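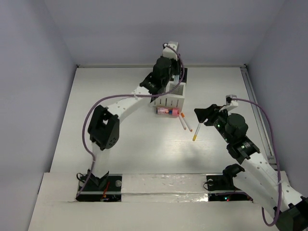

Tubes and a slotted rack on a white tabletop. A clear vial with a pink cap lies in front of the rack.

The cap comes first

Ask Elínborg Blöndal what she looks for in a sample tube and she starts with the lid. She has run the sorting bench at Keltside, a water testing lab, for 27 years, and in that time the tubes themselves have barely changed. They are still narrow, still round at one end, still prone to rolling. The caps are another matter.

"When I started they were all the same dull blue," she says. "You read the label or you didn't know what you had."

Color is now the quickest way to tell one kind of sample from another, and most labs have settled on a code of their own. At Keltside, orange tips mean river water and yellow means a treated supply. Pink is kept for reference vials, which are drawn up at the start of a shift and used to check everything that follows. Another lab down the road may use the same colors for something else entirely. There is no shared rule, and people who change jobs spend their first month unlearning the old one.

Blöndal keeps a card with the code taped inside a cupboard door. The last line was added on 21 June 2024, when the lab began taking well samples and had to find a color that wasn't already spoken for. They went with gray.

A rack is a simple thing to get wrong. Évan Courtois designs them for Lykkegaard, a small maker of bench equipment, and he has a shelf of failed ones behind his desk. One held its tubes so tightly that two hands were needed to pull one out. One tipped over when it was loaded on one side only. One was perfectly good but couldn't be cleaned, and after a few months people stopped trying.

The version he likes best has slots down the front. They let the user see how far down a tube is sitting, and they let rinse water out. He prefers white plastic for the body, though it stains, for the plain reason that a stain tells you something leaked.

"A black rack looks clean for years," Courtois says. "I wouldn't want to work at one."

He also has opinions about where a rack should stand. Toward the back of the table is best, he says, with clear space in front of it for the tubes that are waiting to go in. Put it at the front edge and an elbow will find it sooner or later. The space in front should be bigger than seems necessary, as tubes laid down on a flat surface never stay in the line you gave them.

Some labs get around this with a shallow tray or a strip of grooved rubber called Tilladura, sold by the roll. Keltside tried it for one winter and went back to the bare tabletop. The grooves collected drips, and the gray rubber made the labels hard to read.

Sorting goes in batches. A full crate at Keltside holds 100 tubes, and on a heavy day the bench gets 2 crates before lunch, so 200 tubes to be checked, matched to the paperwork and stood upright. Ingvar Oddsson does most of it. He takes a tube near the cap, turns it to read the number, and lowers it into the rack with the round end down. Anything with a loose cap goes to one side, and anything without a number goes back to the front office with a note.

He doesn't hurry. A tube that is dropped in from too high can bounce, and a tube that goes in at an angle will sometimes catch on the rim and spill when it is let go. He was taught to tilt it upright first, over the table, and only then move it across to the rack. The order matters more than the speed.

Vials are handled apart from tubes. They are clear, so the contents can be looked at against the light, and at Keltside a colored band marks the month they were made up. Blue is June. A vial whose band is out of date gets poured away even if it looks fine.

Elżbieta Śliwiński, who buys supplies for Keltside and one other lab, sees the same objects from a different side. Caps are her main trouble. They are sold separately from the tubes, in bags sorted by color, and the colors run out at different rates. Orange always goes first. She has twice had to borrow a bag from the other lab, and once the two oranges didn't match, which set off a week of questions about whether the paler one meant something.

She now orders from a single supplier, Hundimel, and takes orange in double quantity. Yellow she buys once a year. The pink caps last so long that the current bag was opened before Oddsson was hired.

Washing up is the last job of the day. Racks are emptied, rinsed and turned over on a towel. The tabletop is wiped from back to front with a damp cloth, then a dry one. Tubes that can be used again go into a wire basket, and their caps into a separate tub, where they wait to be sorted back into their colors. Blöndal still does that part herself, sitting down, with the radio on.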